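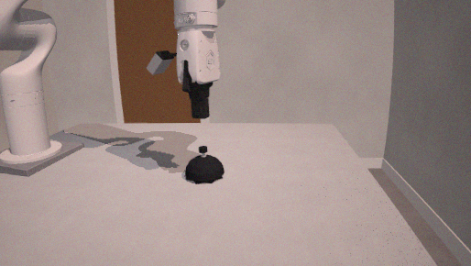
*Page last changed: May, 3:40 p.m.*

**Herari opens its Hodcombe cell setup to everyone**

I'm Vratislav Urban, and I look after the Hodcombe cell at Herari. Starting this month we're giving away the whole setup, simulated room and all!

Hodcombe is a white arm on a gray mounting plate, a gripper with black fingers, and a black service bell on the table for it to ring. I bolt nothing down in the real shop until the rendered one behaves — it saves my knuckles and my weekends. First I square the base to the plate, then I check the little gray cube on its bracket by the wrist, then I bring the fingers down over the bell, slowly. We've run that check over 3047 times now, and I still lean in for it.

The download has my setup notes, the room file and the 40-step care list I wrote with the folks at Sýkora. Questions? Write to the Herari front desk and ask for me.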